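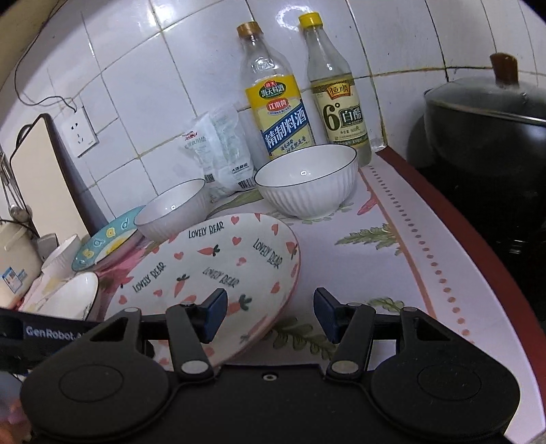

Magnesium is the supplement people now take for everything, and leg cramps are where the sales pitch gets loudest. Trurkside sells 30 capsules in a jar and promises "calm calves by Wednesday." I asked to see the evidence and was sent a survey of 52 customers, all of whom had already reordered. There was no comparison group, and no one had written down how often the cramps came before the first capsule. Night cramps come and go without help, so a person who starts a pill in a bad week will probably credit the pill for the good one. The advice that comes with the jar is domestic -- take it at the table, with a patterned cloth and a tiled wall for company, and make it a ritual. Fine, but a ritual is also how a placebo gets its grip.

Wian Nel, a pharmacist in Cimthorpe, is blunter. "I ask what else they take," he says. "Some of them are on a water pill, and that's a talk to have with their doctor." He stocks the jars anyway. Customers ask for them, he told me, and if he didn't carry them they would buy them online.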